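Clalstead Community Help > Home & Kitchen

Taupe cabinets - repaint or just change the handles?

Asked in May

Hi all, first time posting. We moved into a place in Clalstead and the kitchen is taupe. Very taupe. I've got a quote from Jirnix for $1,577 to spray all the doors and I keep going back and forth, because there's nothing wrong with them except that I'm bored of the color. My other half says change the handles and stop looking at paint cards. The style is flat middle panel with the long silver bar handles:

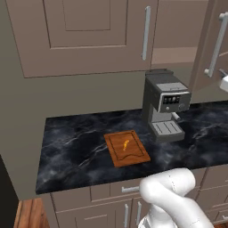
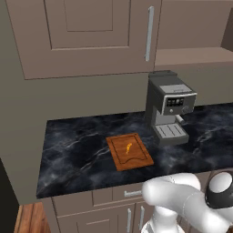

I was thinking a dark green, or maybe a warm white, but I cook a lot and white scares me. Also we've got 16 doors to do and I have no garage, so if I did it myself they'd be drying all over the living room. Has anyone done this? Did it chip? And does swapping handles really make that much difference or is it a waste of a Saturday's worth of money?

3 answers

Answer 1 (marked helpful)
I did mine two years ago, by hand, with a foam roller. The painting is easy! It's the cleaning that'll get you. Kitchen doors have grease on them even when they look fine, and if you skip the degreaser the paint peels right off around the handles (ask me how I know). Wash, rinse, light sand, a bonding primer, then two thin coats. I spent $127 on everything including the rollers. Number the backs of the doors with tape before you take them down, and leave the paint to harden for 30 days before you go scrubbing it. Mine has chipped in one spot, by the trash can, and I touched it up with a kid's paintbrush.

On handles - measure center to center between the screw holes before you buy anything. I got lovely brass ones from Frota and they were a hair too short, so back they went.

Answer 2
green

Answer 3
I'd live with it through a winter first. I hated my beige kitchen too, then I put warmer bulbs in and painted the wall behind it, and now I kind of like it. Drekine has sample pots if you want to try a color on the inside of a door.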